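Where does the washing-up water go?

Every day you use water to wash your hands, flush the toilet and clean the plates. The water goes down a hole and you do not see it again. It has a long way to travel.

First it drops into a pipe under the sink. Part of this pipe is bent like a letter U, and a little water always stays in the bend. The water works like a plug and stops bad smells coming up into the house.
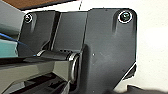
From the house, the water flows into a bigger pipe under the street, called a sewer. Most sewers slope gently downhill, so the water moves without being pushed. Where the ground is too flat, pumps lift it up to a higher pipe. A pump is a heavy machine with many parts, and the parts have to be held together firmly so they do not shake loose. One way of doing this is with a socket-head screw, like the black one in the round recess near the corner of the dark plate. It has a hole in its head, and you turn it with a key that fits inside.

At the end of the sewer is the treatment works. The one at Oltlow opened in 1965 and was made bigger in 2000. It cleans the water from Dindov and Fonow as well. The longest pipe leading to it is 866 metres long and runs under the playing fields.

The water is cleaned in steps. It goes through a screen — a kind of giant comb — which catches rags, wipes and sticks. Then it stands in a wide tank, where the heavier dirt sinks to the bottom. This dirt is called sludge.

Next, the water goes into a tank full of tiny living things called bacteria. They are too small to see, and they feed on the dirt that is left. They need oxygen to live, so air is bubbled through the tank. After one more rest in a settling tank, the water is clean enough to go back into the river. 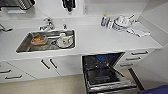 A kitchen sink with things waiting to be washed. Food left on plates can end up in the drain.

Some things should never go down the sink. Hot fat looks like a liquid, but it goes hard when it cools and sticks to the inside of the pipe. Wipes and bits of food stick to the fat, and the lump gets bigger until the water cannot get past. In September a lump under Dudás Lane took workers 40 hours to clear.

You can help at home:

Scrape leftover food into the food bin before you wash up.
Ask a grown-up to let fat cool and put it in the bin.
Put wipes in the bin, even if the packet says they can be flushed.

Words to know

Sewer: a large pipe that carries used water away.
Sludge: the thick dirt that sinks to the bottom of a tank.
Bacteria: very tiny living things.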